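7. When the Gripper Won't Let Go (or Lets Go Too Soon)

Applies to: Flurneo two-finger gripper on the Ronent arm, sorting set-up
Read first: Section 3, Stopping the Arm

Most of the trouble reported with the Flurneo comes down to one of two complaints. Either it drops the can, or it hangs on to the can with the devotion of a toddler holding a cookie. Both are usually the same fault. The gripper thinks it knows how wide its fingers are open, and it is wrong.

When the gripper powers up, it opens and closes once to find its own limits. If something is between the fingers at that moment, it takes that something for the end of its travel and carries on for the rest of the day with complete confidence. There is no error code for this. The status light stays green.

7.1 Symptoms

The arm moves to the right place, closes on the item, lifts, and comes up with nothing.
The fingers squeeze a can well past the point where a can is still can-shaped.
The gripper reaches the basket, announces a successful drop in the log, and goes back for the next item with the last one still in its fingers.
Code G3 ("grip lost") shows up on the panel, clears itself, and comes back.

If you see smoke, smell something hot, or hear grinding from the wrist, skip this section. Press the red stop button, unplug the controller, and go to Section 12.

7.2 Before you touch anything

CAUTION: The fingers close with enough force to hurt you, and they don't check what they are closing on. Pausing the program does not remove power from the gripper. Only the red stop button does. The Pause button on the panel is a suggestion, and the arm has been known to reconsider.

1. Press the red stop button. Leave it pressed until step 9 of Section 7.3 tells you otherwise.

2. Wait 5 seconds for the joint brakes to set. You should hear a click. If you don't, keep clear of the arm and wait again. If there's still no click, stop here and contact Wannasri service.

3. If the gripper is holding something, support the item with one hand before you do anything about the fingers. Bottles first of all. Glass that falls a short distance onto a table is fine right up to the time it isn't.

4. Turn the manual release screw on the side of the gripper body counterclockwise with the hex key from the lid of the toolbox. The fingers will slacken. Don't pry them apart with a screwdriver. We replace a lot of linkage arms, and they all have a screwdriver mark in the same place.

Note: If the hex key is not in the lid of the toolbox, it is in the pocket of whoever used it last.

7.3 Clean, check and re-zero

1. Wipe both finger pads with a cloth dampened with plain water. Drink residue is the main reason for G3. It goes on slippery, dries sticky, and so gives you both faults in a single afternoon.

2. Press each pad with your thumb. It should spring back. A pad that stays dented or lifts at a corner needs replacing (Section 9.2). Replace both, even if only one looks bad. A new pad facing an old one pulls items off to the side.

3. Move the fingers by hand through their full travel. They should feel the same all the way. If one side drags, look for grit in the pivot joints, and blow it out with the hand bulb. No compressed air, and no oil. Oil finds its way to the pads, and then you are back at step 1 with a worse mess.

4. Check the screws on the linkage arms. Snug is enough. Anyone who feels the urge to give them an extra quarter turn should hand the key to someone else.

5. Take everything out from between the fingers. This includes your cloth.

6. Look again. Labels and scraps of tape like to ride along on the pads, and a folded label is thick enough to ruin the zero.

7. Turn the manual release screw clockwise until it stops.

8. Stand outside the yellow floor line.

9. Twist the red stop button to release it, then choose Gripper > Find Zero on the panel. The fingers will open, close until the pads meet, and open again.

10. Read the two numbers on the screen. Open and Closed should each be within 2 of the values written on the card inside the controller door. If they aren't, repeat from step 5. If they still aren't, the card may belong to the previous gripper. Check the serial number before blaming the new one.

7.4 Test before you go back to work

Don't restart the full program and hope. Run the short test, with the speed slider at 50 percent and one hand near the red button.

1. Set out a mix of the items you really sort, crushed cans included. A factory-fresh can is a poor test. It has straight sides and no history. The Lomthorpe depot tested with new cans for most of March, passed every time, and failed every time the line started up.

2. Put the baskets where the program expects them. Soft baskets sag and wander when the arm bumps them, so square them up by eye before each run.

3. Choose Test > Single Pick and select an item on the screen. 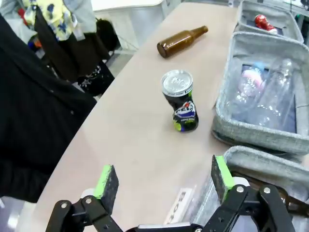 4. Watch the fingers as they come down. They should be fully open before they reach the item and should close on both sides of it at the same time. If one finger gets there first and shoves the item along the table, press the red button and go back to 7.3, step 3.

5. Let the arm lift the item and hold it. Don't tug it to see if it's secure. It's secure, or else it's about to be on your foot, and either way your fingers gain nothing by being up there.

6. Let it finish the drop. The log should say "Released" after the fingers open. If it says so before, the timing is off; see Section 8.4.

7. Do this 3 times with cans and 3 times with bottles. A bottle lying on its side should be gripped across the body. If the arm goes for the neck, the fault is in the camera settings, and the gripper has been falsely accused.

8. Set the speed slider back to normal and restart the program.

CAUTION: Keep loose clothing, coats and bag straps outside the reach of the arm. A sleeve hanging near the table edge has a grip width, as far as the Flurneo is concerned, and it may try to recycle it.

7.5 If the fault comes back

Write down the code, the time, and what was in the fingers. Then save the log before switching off, as it is wiped at power-down – a design decision we have raised with the designers. Send the log to Wannasri service with both numbers from 7.3, step 10.

Leave the red button pressed and hang the Out of Service tag on it. Tape the tag down if people in your building tend to read tags as decoration.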